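# The woman who sells one bin and tells you to buy nothing else

Concetta Gentile has been clearing other people's houses into order for long enough to dislike the word "declutter". I went to see her because a friend had paid for one of her afternoons and come home talking about compartments, and I wanted to know what there was to say about compartments that could fill an afternoon.

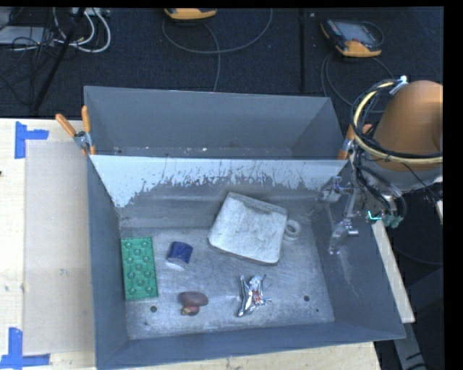

## Two sides and a slope

The bin is the whole method, as far as I can tell. It is grey metal, big enough to take up a good part of a table, and split in two by a sloping divider. Loose things go in the larger side. When you have decided about a thing, it goes over to the other side or out of the room.

"People want me to give them twelve boxes with labels," Gentile says. "They've already got twelve boxes with labels. I've seen them, they're full of cables."

I said that two compartments sounded like one decision made to look like a system. She didn't mind that. "It is one decision. Do you know what it is or don't you? If you don't know what it is, why is it in your kitchen?"

The coating on the divider is peeling, and the metal shows through in streaks. The floor is scratched all over. I asked whether clients who pay 200 pounds for an afternoon ever remark on it. Some do. She had a smart one once, from a firm called Tulener, with a lid and felt feet, and people were afraid to drop things in it.

## The small stuff

What she likes to start with is the sort of thing that lives at the bottom of a drawer. In the bin when I looked were a green toy building block, a thick pale grey slab with rounded corners, a ring like a little roll of tape and a crumpled piece of silver foil packaging, along with a couple of oddments I couldn't have named.

I suggested that the foil, at least, was rubbish and needed no method.

"Then why did it get as far as the drawer?" she said. "Somebody put it away. They opened the drawer, put a wrapper in it and shut the drawer. I'm interested in that."

I am less interested in that than she is. It seems to me that people put wrappers in drawers when the bin is further off than the drawer. When I said so she agreed at once, which was irritating, and told me that half her advice is to move the kitchen bin.

The toy block is a harder case. Anyone who has had children in the house knows that a single block is either worthless or the one piece a model can't stand up without. Gentile's rule is that it goes back to the other blocks if there are other blocks. If there aren't, it goes to someone who has some. What about the people who keep one because they want to keep one?

"Fine, keep it. Put it on a shelf where you'll see it. Don't tell me you treasure it and then leave it under the batteries."

## Does it last?

My real doubt is about what happens in the months after she leaves. She used to work for Hamosis, a storage company, and says she heard a figure there of 2,000 objects in an ordinary kitchen. She doesn't believe it and doesn't use it. I asked for a figure she did believe, such as how many of her clients are still tidy a year later. She hasn't got one.

"I don't ring them up. Would you want me ringing you up?"

She does know that 4 of them booked her a second time last year, for the same rooms. I'd have kept that quiet in her position. She thinks it no worse than having the windows cleaned twice.

There is also the matter of the course. An online business named Destska has offered to film her and sell the result, and she showed me their letter, which promises "a calmer life in one weekend". She has said she'll do it if they take that line out. They haven't replied. I asked if she would turn down the money over a single line and she took a while to answer.

"I'd like to say yes," she said. "Ask me when the boiler's been paid for."

## My own drawer

I tried it at home with a roasting tin and a bit of cardboard for the divider. It took most of an evening. I threw out some dead pens and a key to a flat I left years ago, and I found a Sorrentino coffee card with one stamp to go. The card is back in the drawer. I can't claim that I feel calmer, and the cardboard fell over twice.

When I reported this to Gentile by telephone she wanted to know about the coffee card. I told her the café had closed.

"So which side did it go in?" she said.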